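Parkport House Letter, 2024-08-24

Slippers, wool and a very good bench: what we learned about hallways this summer

Hello again, all of you with wet umbrellas and too many boots! The last letter ended with me promising a proper piece on entryways, and the replies came in so fast that I had to start a second folder. I have been looking forward to writing this one for weeks. The hallway is my favorite part of any home (yes, more than the kitchen, and I know what Dragica will say about that), and I think it gets a rotten deal. We pour money into a sofa we sit on in the evening and then we come home every single day to a heap of shoes behind a door that won't open all the way.

So let me start with the house that started it. Müzeyyen Yazıcı and her family live on the hill above the old harbor, in a narrow place built in 1895, with a front door that opens straight onto the stairs. There is no hall to speak of. You come in, you have one floor tile's worth of space to think about your life, and then you climb. When they moved in, the previous owners had solved this with a row of hooks over the bottom steps, so that every coat brushed your face on the way up. Müzeyyen lived with it for one winter. By spring she had taken the hooks down, filled the holes and hung a single rail along the side wall, at hip height for the kids and with a second one above it for the grown-ups. It cost her an afternoon and a trip to the lumber yard, and I swear the whole stairwell looks wider.

What I love most is that she kept the old boot scraper by the door. It's cast iron, it weighs as much as a small dog, and everybody who visits uses it without being told. Children in particular can't leave it alone.

Now, the big subject in the mailbag was house slippers. I had no idea how strongly people feel about them! Aslı Kocabaş wrote two full pages on guest slippers, which she grew up with and which she keeps in her own apartment now. Her rule is that guest pairs should be easy to step into, easy to wash and a bit nicer than the ones the family wears. She keeps hers low down and close to the door, where a visitor will see them before there's any awkward looking at socks. "If you have to ask where they are, I have put them in the wrong place," she writes, and I have been repeating that line to everyone.

Vaughn Mbeki is on the other side of it. He thinks slippers for guests are a fuss, and he would much sooner have warm floors. He put cork down in his front hall two years ago and says his visitors take off their shoes by themselves once they see him in bare feet. I tried this at my place and can report that it works very well in August. We'll talk again when the weather turns.

If you do go the slipper way, a low rack beats a basket. I held out on this for ages, being a basket person, and I was wrong. In a basket the pair you want is always two separate slippers at two separate depths. On a rack you see them all, they air out between wearings, and you can wipe the shelf with a cloth. Wood boards are kind to soft soles, and a metal frame will put up with being kicked, which it will be. Leave a hand's width of clear space over the lower shelf, more if anyone in the house wears high slipper boots, and push the whole thing against the wall so it can't wander. 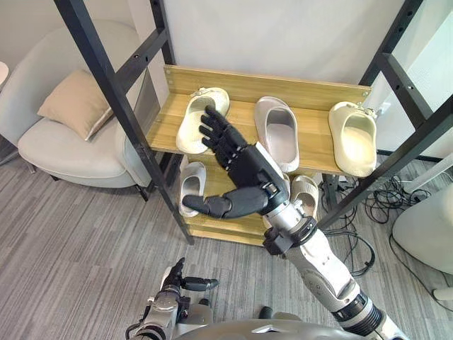

Slippers on an open rack, with wooden boards on a black metal frame.

Bülent Oral added something I hadn't thought of, and it's so simple. He puts a strip of felt under each foot of his rack. He lives above a couple with a new baby, no, sorry, below them, and he has another neighbor under him who gets up very early. Sound travels through that building like water through a sieve. The felt took care of the scraping, and he liked it so much that he did the chairs, the plant stand and the piano stool in the same evening. He sent me the leftover felt in an envelope! It is now under my hall bench.

Which brings me to benches. Please, if you take one thing away from this letter, get somewhere to sit by the front door. It can be tiny. Erdem, the furniture workshop on the corner of the market square, has been making a narrow one from offcuts, and I went over to try it. It's barely deeper than a loaf of bread and it's still perfectly good for tying laces. Mine came in plain ash with an oil finish, and after 3 weeks of bags being dropped on it, it already has a scratch I'm fond of. They'll cut it to length if you bring a measurement, and they'll be very patient if you bring a bad one — ask me how I know.

Dragica Kelmendi, who as many of you remember wrote our spring piece on pantries, went in a different direction altogether. Her hallway is long and dark, so she painted the far end a deep mustard and left the rest white. I was doubtful. Then I walked in from the street and the whole corridor seemed to pull me along toward the kitchen, which is of course what she wanted all along. She used leftover paint from a bookcase and had enough for two coats. One warning from her: paint the inside of the door frame too, even the part you think is hidden, or you'll see the old color every time you carry the laundry past.

A few shorter things from the folder.

On mats: several of you asked about size. Go bigger than you think. You want both feet on the mat and one more step before the floor starts. A wool mat inside and a stiff coir one outside has been a happy pair for me, and the wool one can be beaten over a railing when you're in a bad mood.

On keys: a shallow dish, close to the door, and nothing else allowed in it. The moment a battery or a coupon goes in, it's a junk dish, and you will be late for the train looking through it.

On wet shoes: stuff them with newspaper, change the paper once, and keep them well away from the radiator. Leather dries stiff and cracks if you hurry it. For canvas shoes I open the laces all the way and pull the tongue forward, and they're fine by the next day.

On the smell: cedar is lovely, but it fades. Sand the blocks lightly with fine paper and they come right back. I did mine on the back step with a cup of coffee and felt very capable.

On kids: give each child one low hook and one spot on the floor, and let them choose which. A reader in Moltlow let her twins paint a square for their boots, one green and one purple, and the boots land in the squares most days. Most days is wonderful!

I also want to say thank you for the mending swap. The last one filled the room over the bakery, and between us we raised 367 for the tool library, which will go on a decent sander and new blades. If you borrowed the small clamps, could they please come home? The Kometti shop has offered us their back table for the next swap, so we'll have better light and somewhere to plug in an iron. Bring wool socks with holes in the heel, slippers with a seam gone, anything with a stuck zipper. Aslı has said she'll show anyone who wants to learn how to felt a pair of insoles from an old sweater. I've seen hers and they are thick and springy and I want some badly.

Next letter is windowsills, and I already have strong opinions about herbs in cans. Send me your plants, your drafts, your peeling paint and your cats. Notes can go in the box at the Parkport library desk or in reply to this letter, and please say whether I may use your name.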